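Danum Residents' Forum > Household and Laundry > Care of ribbed and corduroy textiles in the shared laundry

M_Lindqvist (Moderator)
Posted 17 February 2018
Residents are invited to comment on the draft guidance for washing corduroy and similar ribbed fabrics in the shared machines. The present wording reads: "Ribbed items shall be washed inside out, at no more than 30 degrees, and shall not be tumble dried." Comments received in this thread will be considered before the revised sheet is displayed in June.

C.Serrano
I support the first part of the wording. I would ask that the ban on tumble drying be reconsidered. The drying room has 3 lines for 66 flats, and in winter a heavy pair of trousers occupies one of them for 2 days. A short cycle on low heat has never harmed anything of mine.

hjordis_sk
With respect to the previous contributor, I cannot agree. Low heat on the older machines is not low. I have had a skirt flattened along both seams, and the pile did not recover with steaming. The lint left in the filter is a further matter, which the next user is obliged to deal with.

C.Serrano
The filter is to be cleaned after every use under the existing rules. That applies to towels as much as to corduroy.

Bendik Aasen
May I raise the question of ironing, on which the draft is silent? My understanding is that corduroy should be pressed from the reverse, over a thick towel, with steam and very little weight. Brushing should follow the direction of the ribs. I would suggest one sentence to this effect.

jytte_b
I second Mr Aasen's suggestion. I would add that "ribbed items" is too broad a term. A ribbed jersey and a thick corduroy do not behave alike, and the sheet should say which is meant. The sort I have in mind is this:

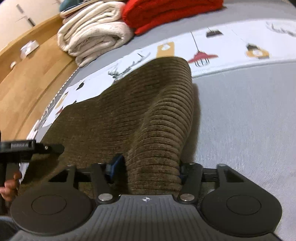 Brown ribbed fabric with a soft pile, on the bed.

hjordis_sk
A fabric of that kind is precisely what I would keep out of the dryer.

C.Serrano
Then let the sheet say "thick pile fabrics" and leave the remainder to the care label. I maintain my objection to a general ban.

M_Lindqvist (Moderator)
Thank you. The term "ribbed items" will be replaced and a sentence on ironing added. The matter of the dryer remains open – further comments may be posted here until the end of the month.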